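How to Plan a Rail Trip With Several Stops

Posted 29/05/2020 by Assunta Galli

A train trip with more than one stop takes more planning than a flight and a hotel. The steps below work for a trip of a week or two, in one country or across a border. The sample route runs from Bruvcombe to Enwood with a stop in Nutbridge, but you can swap in your own towns.

What you need before you start

A rail map of the region, a current timetable, and a sheet of paper or a simple spreadsheet. You should also know your total number of nights and the most you want to spend. If you are traveling with someone else, agree on those two numbers first.

Step 1: Fix your first and last stations

Pick the station where you will board the first train and the one where you will leave the last. They do not have to be the same. A one-way route gives you more time in the places you came to see, but check what it costs to get home from the far end. On the Bruvcombe to Enwood route, the direct train home leaves only in the morning, so the last night has to be spent in Enwood itself.

Step 2: Choose your stops

Write down every place you would like to visit, then cross out the ones that need more than two changes of train to reach. For a seven-night trip, 3 stops is plenty. Give each one at least two nights. A single night means you arrive in the afternoon, eat, sleep and pack again.

Try to put the place you care about most in the middle. Early on you may still be tired from work, and on the last days you will be thinking about the trip home.

Step 3: Draw up the route

Put the stops in order along the line. Next to each one write the arrival time, the departure time and the number of nights. Look at the changes as well. Allow at least 15 minutes between trains at a small station and more at a big one, especially with luggage. If the second train is the last of the day, take an earlier first train.
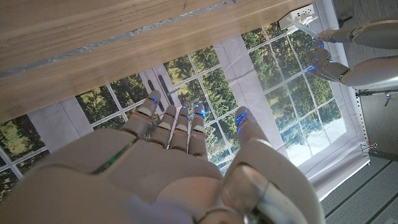

A white robotic hand with blue lights at the fingertips.

Keep travel days short where you can. Four hours on trains is comfortable for most people. After six hours, you will not want to do much in the evening except find dinner.

Step 4: Compare a pass with single tickets

Add up the price of single tickets for every leg. Then look at the price of a regional pass and add any seat reservation fees, which are often charged separately. Passes usually pay off when you make several long trips in a few days. They rarely do if you have two long legs and spend the rest of the week in one town.

Check the rules for:
travel at busy times of day
sleeper and express trains
children's fares
refunds and changes

Refund rules deserve a slow read this year. Choose a ticket that can be moved to another date, even if it costs a little more, and save a copy of the terms on the day you buy.

Step 5: Book in the right order

Book the longest train leg first, then the rooms, then the shorter legs. Local trains often have no reserved seats, so those tickets can wait until you are there. For rooms, look within walking distance of the station – it saves a taxi at both ends of the stay. In Nutbridge the streets uphill from the station are steep, and the lower side of town is easier with a suitcase.

If you are going in September, watch for timetable changes. Some lines switch to a reduced service after the summer, and the times you wrote down in spring may no longer apply.

Step 6: Pack for the train

Bring one bag you can lift above your head and one small bag that stays with you. Keep tickets, medicine, water and a sweater in the small one. Put a label inside the large bag as well as outside.

Step 7: Make a one-page summary

Write all your trains, booking numbers and hotel addresses on one page. Print two copies and put them in different bags. A phone is fine until the battery runs out.

Common problems

You miss a connection. Go to the ticket desk before you board anything else. If the first train was late, ask to have your ticket marked for the next service.

Your seat is taken. Check the car number first. Hsin-yi Yu wrote in after last year's version of this page to add that some trains divide partway along the route, so the right seat in the wrong car can take you to the wrong town. Listen for the announcement, or ask the conductor.

There is nowhere to leave your bags. Many small stations have no lockers. Your hotel will usually hold luggage before check-in and after check-out, but call ahead to ask what time the desk closes.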